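Writing for the Family and the Community
Unit 7: The Obituary
Course notes, revised March 2021
Instructor: Tamsin Oyelaran

Reading before class: the two sample notices in the packet and the short piece on death notices in small-town papers.

What we mean by the word

A death notice and an obituary are not the same thing, although families and newspapers mix the two up all the time. The notice is short and usually paid for. It gives the name, the age, the date of death and the service. The obituary tells something about the life. Most of what you will be asked to write falls in between: a paid notice with three or four paragraphs of life story in it.

Length and cost

Ask about the price before you write anything. The Waladdale paper charges by the line after the first 139 words, and a photo is extra. Funeral home websites often have no limit, or a high one such as 1000 words. Many families want both, so write the long version first and cut it down. Cutting a good long piece is easier than padding a short one.

The order of things

Start with the full name, including a birth name or a nickname if people used it. Then age, town, and date of death. Cause of death is up to the family. Do not guess at it and do not hint.

Next comes birth, parents, schooling, marriage, work. You can go by date, but you don't have to. If she ran a bakery for most of her life, the bakery can come first and the birthplace can wait.

Survivors come after that, then those who died before. Service details go last, with any wishes about flowers or gifts.

The list of survivors

More complaints come from this paragraph than from all the others put together. Things to check with the family:

Spelling of every name, including the ones that look easy
Who is married to whom now
Stepchildren, and what they want to be called
Former spouses – in or out
Whether grandchildren are named or only mentioned as a group

Have one person in the family sign off on the list. If two people are sending you corrections, ask them to talk to each other first.

Getting detail

"She loved her family" is true of most people and tells the reader little. Ask smaller questions. What did she cook when someone was sick? What did he keep in the truck? What did she say when she answered the phone?

My aunt, Myrtle Oyelaran, wrote notices for her church for many years and kept a card for each one. On the card for a retired mail carrier she had written "knew every dog on Prelus Road by name." That line went into the notice as it stood, and his son still brings it up.

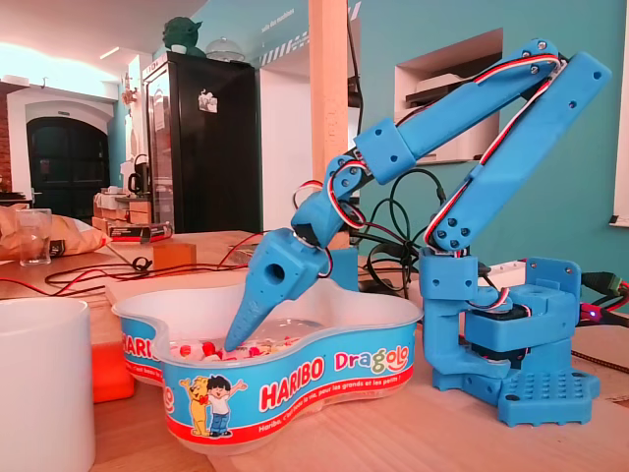 One detail of that kind per paragraph is plenty. With more than that the piece starts to read like a list.

Wording

"Died" is a fine word. So is "passed away," if the family uses it. Use theirs. The same goes for "battle" when there was a long illness. Some families like it and some hate it, so ask.

Watch for abbreviations that only one group of people will know, such as military units and lodge names. Spell them out once.

Privacy

Leave out the street address and the full date of birth. Mother's birth name is a harder case, as it is often used as a security question. Tell the family this and let them choose.

For next time

Write a notice of no more than 139 words for the Jayawardena fact sheet in the packet, then a longer one from the same facts. Bring both on paper. The fact sheet has 3 mistakes in it, two of them in the survivors. Mark them and write down the question you would ask the family about each.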